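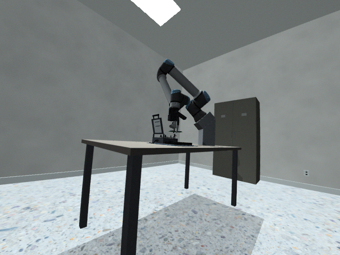

Figure 6. Table and arm, viewed from a low angle.

6. Adding singles to your Wendeo catalogue

This section covers seven-inch singles with one song on each side. For EPs and albums, go to section 7. For acetates and test pressings, follow the steps below and then read the note on unissued records at the end.

Before you start

Have the record itself in front of you, out of its sleeve. Company sleeves are often swapped and should not be used as evidence of anything. You will need a good light to read the run-out groove.

6.1 Entering the basic details

1. Open the Catalogue tab and choose New, then Single.

2. Type the catalogue number exactly as printed on the label, including any spaces or full stops. Wendeo treats "IDI 389" and "IDI389" as two different records.

3. Type the name of the label. If it is already in your list, pick it from the drop-down box. Idia and Prarholm are supplied with the program because the sample catalogue uses them. You can delete both once you have entries of your own.

4. Enter the year. If the label gives no year, leave the box empty and tick Undated. Do not put in a guess from a price guide. Guesses go in the Notes box.

5. Press Save. The record now has an entry number, shown at the top right.

Note: The year box takes the year of this pressing. If your copy is a later repressing, put the first year of issue in the Original box underneath.

6.2 Entering the two sides

1. Click Side A. Type the song title, then the artist as credited on the label.

2. Add the songwriters one at a time, pressing Enter after each. A credit that reads "Gajdoš–Daly" should be entered as two people, Iveta Gajdoš and Noreen Daly, so that a search on either name will find the song.

3. If a writer used another name for part of their career, open their entry and add it under Also Known As. Do not make a second entry.

4. Add the producer and arranger, if given. On most singles from the early sixties they are not.

5. Type the matrix number from the run-out groove. Anything scratched in by hand goes in the box marked Etched.

6. Repeat for Side B.

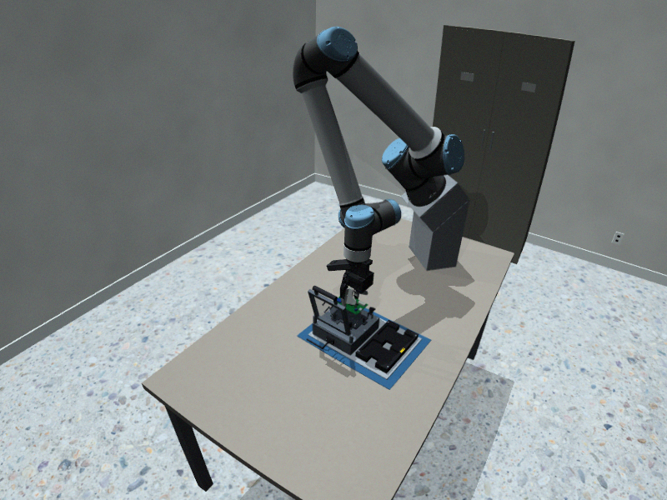 Caution: Changing a writer's main name changes it on every song they are linked to. There is no undo. Make a backup from the File menu first.

Some singles have the same song on both sides, usually mono on one and stereo on the other. Enter both sides in full and choose the right setting under Sound for each. Many of these are promotional copies, so check the label wording before you tick Promo.

6.3 Groups with more than one name

Studio groups were often the same two or three people under a string of names. Wendeo keeps the name on the label and the people behind it apart.

1. Open the artist's entry and click Members.

2. Add each person you can confirm from a label, a sleeve note or a printed interview.

3. In the Source box, say where you found it.

4. Click Related Groups. Any other act with two or more members in common will be listed. Tick those you want shown on the artist's page.

Note: Related Groups is slow on large catalogues. Above 1,510 entries we suggest switching it off while you type and turning it back on when you have finished.

6.4 Chart positions

Choose Chart from the side menu and type the highest position and the number of weeks. A single that reached 68 for one week is entered as 68 and 1. If you hold figures for copies sold, put them under Sales. Leave that box empty if all you have is a press advert.

6.5 Unissued records

Tick Unissued and leave the catalogue number blank unless one was assigned. The matrix number will be used for sorting. Where there is no matrix number either, the record is filed by artist at the end of the list.

Changes to this section, January 2024: step 3 of 6.2 added; Source box in 6.3 is now required.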